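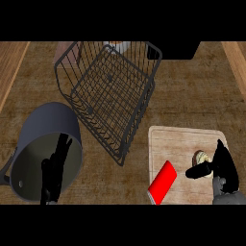
4 min read

To the list,

I've held off answering the worktop thread, but the message below has been passed around enough that people are starting to treat it as settled. I don't think it is.

On 4th February a member wrote:

> We switched all the counters in our rental kitchen to the Trudard
> oil and I can't recommend it enough. One coat, 20 minutes, wipe it
> off and you're done for the year. The Kornley stuff we had before
> needed doing every season and still went patchy by the sink. The
> man at the Jodport store told me it soaks deeper into the wood, so
> water can't get under it. I'd tell anybody here with wood counters
> to make the change before April, when the price goes up.

I'm glad the counters look good. They were oiled last month. Any oil looks good after a month, and so does the cheap mineral oil from the drugstore. Come back after a year of wet dish racks and coffee rings and tell us then.

The "soaks deeper" line bothers me most. Deeper than what? How did the man at the store find out? Oil goes into wood as far as the wood lets it, and end grain drinks far more than the face does. If your old finish was still sitting in the surface, the new coat may not have gone in much at all. Did you sand first? The message doesn't say, and I'd like to know before I give any credit to the can.

Patchy by the sink isn't proof against Kornley either. Every wood counter I've lived with went patchy by the sink. Mine is maple and I've used Tjoa wax on it, Kornley, and plain oil. The spot behind the faucet turned gray with all of them until I fixed the drip.

> One coat, 20 minutes, wipe it off and you're done for the year.

I tried one coat on a scrap board and stood a wet glass on it overnight. There was a ring in the morning. After 4 coats there was still a ring, only fainter. That's one board in one garage – I wouldn't hang much on it – but it's one more test than the thread has had so far.

As for the price going up in April, it may. I've heard that about a lot of things sold in cans. Redoing a whole kitchen came to about $300 when I priced it with sandpaper and rags, and I wouldn't spend that on a hunch.

If anyone has had the Trudard oil down for a full year, on a counter that gets used, please post. Say what wood it is and what was on it before.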